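4. Open-day demonstration

4.1 Setting and audience

The demonstration reported in this section was held at the Mastberg laboratory on Wednesday, January 12, 2022, as part of the winter open day. Over the course of the day 207 visitors registered at the entrance, most of them families, secondary school groups and staff from nearby laundries and hotels. Visitors were admitted in small parties and stood behind a floor line while the two-arm system worked on clothing. The station is shown in Figure 4. 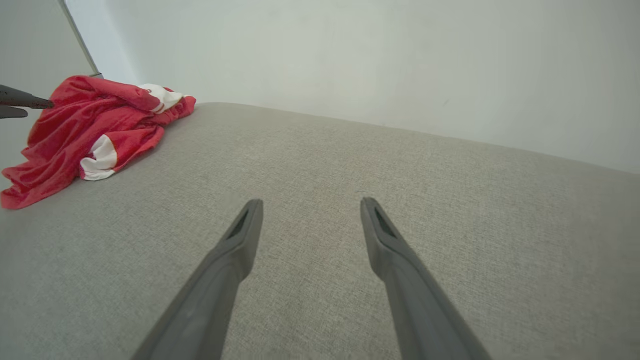
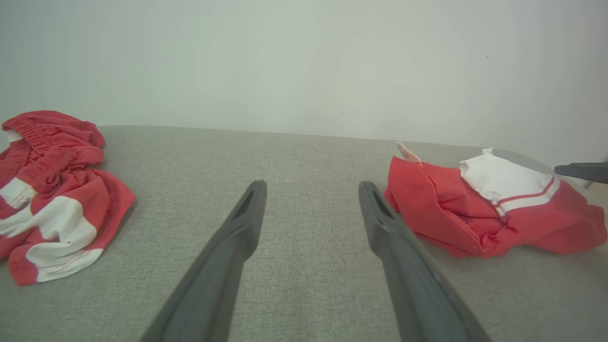
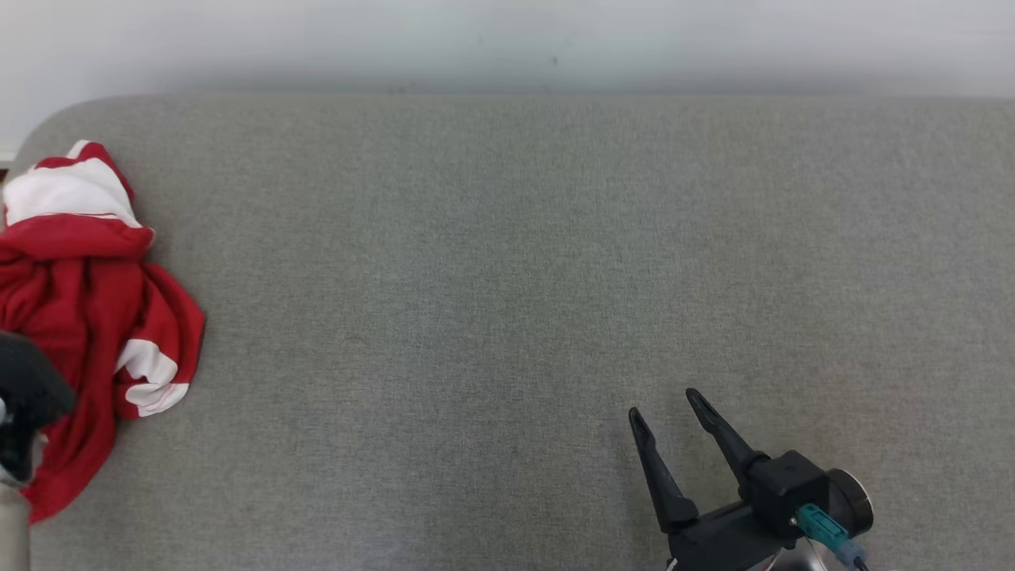 Figure 4. Garment handling at the demonstration station: views from the gripper cameras and the overhead camera. Red and white clothing lies on the gray textured work surface in all three views.

The purpose of the open day, from the standpoint of this study, was to learn how people with no training in robotics judge the difficulty of a household task when they watch a machine attempt it. Earlier work in our group relied on questionnaires sent by mail, in which respondents rated written task descriptions. Those ratings were stable but told us little about what people look at when the task is in front of them. Clothing was selected for the live session after discussion with the host institution, partly on the grounds that every visitor would have handled it. The crumpled red and white garments of Figure 4 are typical of the starting condition: the white bands disappear into the folds and come out again elsewhere, and a viewer must decide which part of the garment a given band belongs to before any grasp can be planned. Several visitors raised this point without being asked, and it became one of the main themes of the interviews described in Section 4.3.

4.2 Procedure

Each party followed the same schedule. Reet Lill gave a short spoken introduction at the floor line. It covered the arrangement of the arms and the location of the stop button, and it stated that attempts might fail. No information was given about success rates. The party then watched the system work for one full cycle, with the camera views repeated on a large monitor to the left of the station. Rasa Mägi supervised the arms and was the only person permitted inside the line while they were powered.

After the cycle, each visitor who agreed to take part received a card and was asked to mark, on a scale from 0 to 50, how hard the task would be for the machine and how hard it would be for a child of seven. The cards were collected before any discussion took place. Visitors under the age of 16 took part only with the written consent of a parent or teacher.

The schedule was changed once. The first parties were allowed to ask questions during the cycle, and it was found that the answers drew attention away from the arms and toward the speaker. From the fourth party on, questions were held until the cards had been returned. Cards from the first three parties are reported separately and are not included in the means.

4.3 Interviews

Nazanin Ahmadpour and Jussara Camargo conducted short interviews with visitors who stayed after their party had left. The interviews followed a written guide but were kept open in form. Notes were taken by hand, typed the same evening and coded independently by both interviewers. Disagreements were settled by Tzu-hsuan Sin, who had not been present on the day. The coded set contains 1,913 statements.

Statements about perception were more common than statements about motion. Visitors spoke of the machine "looking for the sleeve" or "not knowing which side it has," and many compared this with their own habit of shaking out a garment before folding it. A laundry manager from the Grosari district remarked that her new employees sort by color first and find the openings second – a sequence that the planner used at the station does not follow. We consider this remark useful and return to it in Section 6.

Concern about speed was also frequent, especially among visitors from commercial laundries. School groups mentioned speed less often and were more interested in the fingers of the gripper, which some described as too thin for the work. Two teachers asked whether the pupils could select the starting position of the clothing. This was not possible under the safety plan then in force, but it has been added to the protocol for the second open day, planned for June at the Flatano site.

4.4 Limits of the setting

An open day is not a controlled study. Visitors chose to attend, arrived with friends or classmates, and in some cases had heard the opinions of earlier parties in the hallway – a form of contact that we could not prevent. The cards therefore should not be read as a sample of general public opinion. The fixed position of the floor line also meant that shorter visitors in the second row depended on the monitor more than on the station itself. At Flatano the line will be replaced with a low stepped platform, and the row in which each visitor stands will be written on the card.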